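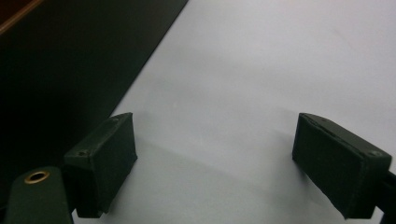 Mulach's hand-held gripper kit has been shipping since September, and the maker from Ouellet who has been trying it out can hardly put it down.

"I did 197 pickups the first afternoon and forgot to eat lunch!" she says. "You squeeze, it closes, and you get a feel for the job right away."

She has one complaint, the manual. "The part on setting up the fingers is two lines long. I had to write to them (they answered fast, though)."

Next she wants to try it on sewing supplies, starting with buttons.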